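Two arms, one planner

27th August

The planning software at Sorine began as a single file that one of its engineers kept rewriting. It now runs every two-armed cell the company has, and the person who looks after it would prefer that we talked about the software and left her out of it. We agreed to that, and spoke for an hour at the bench.

Her job is the layer between the learned policy and the motors. The policy looks at the cameras and proposes where both grippers should go next. Her code, called Wirkance, decides whether they can get there.

"The policy puts out a chunk of 50 steps," she says. "We run the first 32 and throw the rest away, then ask again. People think that's wasteful. It's cheap compared with following an old plan into a table."

The task this month is bags. A bag is awkward for a planner that was written for boxes, as its shape depends on where it is being held and how much is inside.

"With a box I know where the far corner is," she says. "With a backpack I have a guess. If both arms have hold of it, they're joined together by something soft, and each one feels what the other does. The old version planned the left arm, then the right arm, and hoped. You could get away with that for folding a towel."
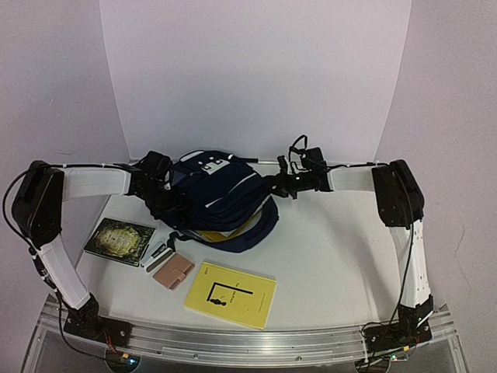 Both grippers on the backpack, with books and a card wallet on the table in front.

The new version treats the pair as one machine whenever both grippers are closed on the same object. It keeps the distance between them inside a band, and if one arm slows down the other slows with it. She calls this the tether, and says it took the whole of August to get right.

"The first tether was too stiff. It fought the policy on every step and the motors got warm. So we let it go soft in the middle and firm at the ends."

I ask what happens when the two disagree. She says the planner always wins, but it has to write down why. Every refusal goes into a log with the proposed pose, the pose it allowed and the rule that applied. The log is read by a small tool from Vondisico, which sorts the refusals by rule so that she can see which ones are doing the work.

"In the last batch of 90 runs, most of the refusals came from 2 rules. One was the tether. The other was elbow clearance, and that turned out to be a wrong number in the arm model. It was my number."

Perception gets less of her attention than I had expected. Small flat things on a white table are easy enough to find, she says, until a bag is hanging over them. Wirkance now keeps the last good position of anything that goes out of view and marks it as old. The planner will pass above an old position but won't go down into it.

She would like to drop the hand-written rules one day. For now she is adding one, for straps.

Related
Quezada moves its simulator to a shared clock
Reading a refusal log
Why our gripper driver has its own thread
Calibrating two arms against one table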